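Age-grades and the drought years – is "generation" the right word?

wurno_reader
Posted April 2020
Hi all, I've been going back through Ulises Chávez's essay on the age-grades in Wurno, and I keep wondering whether "generation" does what he wants it to. He talked with 78 elders, and the ones who were boys in the drought years tell it so differently from their older brothers! Is that a generation, or just a bad few years?

Jerkar
Lovely question. I'd say a generation, and Mannheim would too – he never asked for neat birth years, only that people met the same upheaval while still young.

Disero
Have to disagree with my friend Jerkar (warmly, as ever). The sisters in chapter 16 lived through the same drought and hardly mention it. Whose generation is it, then?

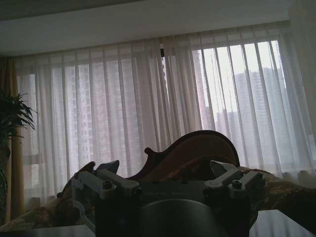
I'd also want to know who sat in on those talks, as men will tell it one way in front of their age-mates and quite another way at home.

wurno_reader
Oh, that's a fair point, and I'd skipped right over the sisters. Going back to them tonight.

Jerkar
Still not convinced, Disero, but do look at the long footnote on page 472 and tell me what you make of it.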